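Living Through a Remodel: Things I Wish I'd Written on the Fridge
20/08/2019

We've had two rooms torn up at our place since April, and I've learned a lot about keeping a house going while there's plaster dust in the butter. Our house went up in 1887, so your walls may behave better than mine. Most of this should work in any house, though.

Dust first! Plastic sheeting over the doorway is good, but tape it on all 4 sides and cut a slit down the middle for getting in and out. Hang a second sheet over the slit on the room side so it flops shut behind you. I used painter's tape the first time and it let go overnight (what a mess), so now I run painter's tape on the trim and then the stronger stuff on top of that. The paint stays put and so does the plastic.

Turn off the furnace or AC fan while anybody is sanding. Cover the return vents too, and change the filter when the sanding is done even if it looks okay.

Set up your fake kitchen before the real one goes. Mine was a folding table in the laundry room with the toaster oven, the kettle and a dish tub. Keep out one sharp knife, one cutting board, one pot and the can opener. I packed the can opener. I went through every box in the garage for that can opener, and then I bought another one at Drorkico on the way home from work.

Label boxes on the side, never the top – you're going to stack them. Write the room and the first three things in it. "Kitchen misc" is no help to anyone.

If you're pulling off old trim you want to keep, score the paint line with a utility knife first, then slide in a wide putty knife and pry against a scrap of wood. Go a little at a time. Pull the nails out through the back with pliers so you don't blow out the face. And get old paint tested for lead before you scrape or sand any of it, please. In a house like mine you just assume it's there until somebody tells you different.

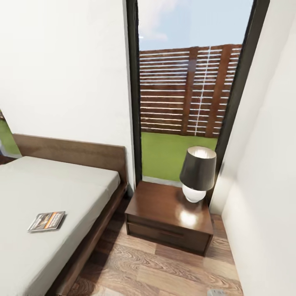 Leftover paint is worth a few minutes of your time as well. I pour mine into glass jars, put a bit of plastic wrap under the lid and write the color, the room and the date on masking tape. Hellwig in our guest room, Skellar in the hall. A small jar is plenty for touch-ups, and it doesn't rust like the can does.

For tape gunk on woodwork, try a little cooking oil on a rag before you buy anything. Let it sit, rub with your finger, then wash it off with dish soap. I had some spots that wouldn't budge and Grurkotine took them right off, but it smells strong, so open a window and try it somewhere hidden first.

Vacuum before you wipe! Wet plaster dust turns into paste and you'll be chasing it around the baseboards for a week. Do the walls too, top to bottom, with the brush attachment, and change your mop water as soon as it looks cloudy.

Next time I'll get into grout, and what I did to mine with the wrong sealer.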